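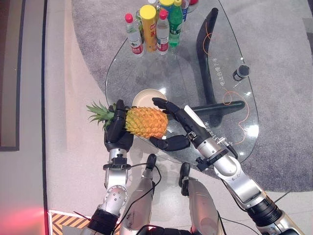
Triledora Kitchen > Fruit > Pineapple > Questions and answers

Filed under: Whole Fruit, Buying and Keeping

Pineapple: your questions

These are the questions that come in most often at the Triledora shop counter and through the contact form. Yurii Horobets, who buys our fruit, answers the ones on picking and storage. Tõnu Rozīte answers the ones on cutting and serving.

How do I know a pineapple is ready to eat?

Smell the base. A ready pineapple smells sweet there. If it smells of nothing, it was probably picked early or is very cold from the truck. If it smells like vinegar, put it back. The skin should give slightly when you press it with your thumb.

Does the color matter?

Some. A golden skin is usually a good sign, but we sell green-skinned fruit that is perfectly sweet. Go by smell and weight first. Of two the same size, take the heavier one.

I heard you should pull a leaf out of the crown. Does that work?

Not reliably. A leaf can come out easily from an unripe fruit and stick in a ripe one. Please don't do this in the shop.

Will it ripen on my counter?

It will get softer and the skin may turn more yellow. It will not get sweeter. Pineapples don't hold starch that turns to sugar after picking, the way bananas do.

How long does a whole one keep?

Two or 3 days on the counter, out of the sun. In the refrigerator you can get closer to five. Lay it on its side and turn it once a day if you have the patience. Yurii stores his upside down at home and says it makes the bottom less soggy. Tõnu has tried it and saw no difference.

Can I leave it on a glass table?

Yes, but put a plate under it. The base can leak once the fruit is very ripe, and the juice is sticky and acidic. It won't hurt plain glass if you wipe it up with warm water and a drop of dish soap. On marble or waxed wood it can leave a mark. The skin is also rough, so set the fruit down and lift it up again; don't slide it.

What is the best way to carry one?

With a hand around the body. The crown makes a handy grip on a small fruit, but on a ripe one it can twist off and drop the rest on your foot. If the skin bothers your hands, use a dish towel.

Do I need to wash it if I'm cutting the skin off?

Yes. The knife goes through the skin and then through the flesh. Rinse it under running water, scrub with a vegetable brush, and dry it so it doesn't roll around on the board.

How do I cut it without wasting half?

1. Twist or cut off the crown.
2. Slice off the top and the base so it stands flat.
3. Cut the skin away in strips from top to bottom, following the curve. Go thin.
4. The brown eyes run in diagonal lines. Cut a shallow V-shaped groove along each line and lift them out.
5. Quarter it lengthwise and trim off the core.

A serrated bread knife is fine for all of this except step 4, where a small paring knife is easier.

Can I eat the core?

You can. It's tough and less sweet. Slice it thin for a stir-fry, or drop it in a pitcher of water or iced tea.

What size plate do I need for serving?

For one medium fruit cut in chunks, a dinner plate with a raised rim. A completely flat plate will run over. If you are putting it out with drinks, cut it within an hour of serving and pour off the juice once before it goes on the table.

Why does it make my mouth sore?

Fresh pineapple contains bromelain, an enzyme that breaks down protein. It can leave the tongue tender if you eat a lot. Cooking the fruit stops it, and some people find chilling helps. If you get hives or swelling, that is something else. Stop eating it and see a doctor.

My gelatin dessert never set. Is it the pineapple?

Yes, same enzyme. Use canned, or simmer fresh pieces for a few minutes and let them cool first.

How long do cut pieces keep?

Three to four days in a covered container in the refrigerator. For the freezer, spread them on a tray until hard, then bag them.

Can I reserve one?

Yes. Call before noon on Friday and we'll hold it until closing on Saturday. In April we sell out early, so order ahead if you need more than two. The item code is 193 for medium and 686 for large.

Related
Mango: your questions
Which fruits go in the refrigerator?
Paring knives, and how to keep one sharp
Cold drinks for a full table
Melon by weight or by the piece?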